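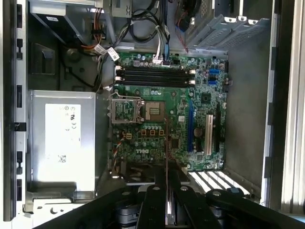

Draft rules for robot work on open PCs — comments wanted

pyazdani
25 September 2021
OK so we need house rules before the December round. Widik sent us theirs, it's long and half of it is about fencing. I want one page people will read. Rough list so far:

- Mains lead out of the wall before the gripper goes anywhere near the chassis. Not just switched off at the back.
- Bare socket = keep-out zone. Contact pins don't survive a touch, no second chances.
- Cables tied or parked out of the approach path, and whoever ties them signs the sheet.
- Force limit set per task, not per shift.
- One person at the stop button, doing nothing else.

Tear it up please. Need somthing by the end of the week.
5 likes

brurnell_tech
The sign-off sheet won't last. We tried that, everybody signed for everybody. Put it in the start routine so the arm won't home until someone ticks the box.

Agree on mains. Would add: hold the power button in after unplugging, drain what's left.

slotlatch
Disagree on the keep-out. If the whole point is working on the board you can't fence off the middle of it. The memory slots are right next to the socket on the Dell boards. You'll end up with a rule people switch off the first morning.

pyazdani
Fair, but what then? Cap over the socket whenever the task isn't a CPU task? I could live with that. Cap goes on, keep-out comes off.

What worries me more is memory work. One stick in, three slots empty, power wires along the top and another wire bundle below the stick. The arm has to come in over something.
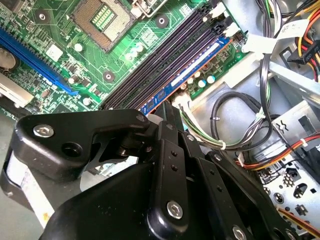 So approach direction has to be written down too, per chassis. Nobody should be choosing it on the fly. And the latches — open both and check both before you lift. If a latch is still shut the force limit is the only thing saving the slot.

slotlatch
OK the cap I can live with. Still think per chassis is overkill. Per family maybe.

golestani_fan
Per family doesn't work, same family and the drive cage moves. Ask me how long I spent on that.

And can we talk about static?? Five rules and not one about ESD. Ground the gripper, ground the chassis, measure it, log it. Matte black paint on a plate is not a ground path.

brurnell_tech
+1 to ESD. Should be rule one.
3 likes

pyazdani
Yes ok. My bad, it was in the old doc and I dropped it. Going in as rule one.

Other thing I'd like to settle is practice boards. My view: no new routine touches a real motherboard until it has run clean on the mock panel. Same slot, same latch, same tilt. Pejman wrote that part up, pasting his note under this.
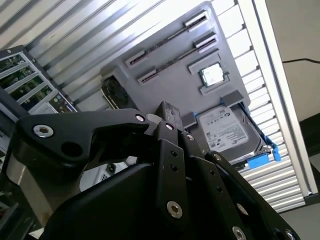 By Pejman Mahmoudi

Mock panel first, always. Replica slots are fine for learning approach and alignment. They are not fine for setting force, the latches don't feel the same and you will tune to the wrong number. Set force on a scrap board, write it down, then go to the live one.

Fix the panel down at the angle you plan to use. A routine taught flat isn't a routine for a tilted board, treat it as new.

Real parts on or near the panel (CPU, drives) count as real parts. Same handling, same ESD. People get sloppy because the thing behind it is a dummy.

Any change of finger, screw or link plate: back to the mock panel. Yes even one screw.

slotlatch
"even one screw" come on. We'd never get off the panel.

pmahmoudi
One loose screw moves your fingertip. The check run is short. Do it.

golestani_fan
With Pejman here. Truvholm does it after every tool change and I never heard anyone there complain.

brurnell_tech
Split it? Full run for a finger or link, touch-off only for a screw that's been retorqued.

pyazdani
I like the split. Pejman?

pmahmoudi
Only if the touch-off gets logged. Otherwise no.

pyazdani
Logged then. v2 goes up tonight, the cap rule and the ESD bit are in, per chassis vs per family still open so keep argueing about that one.

1228 views · 786 shares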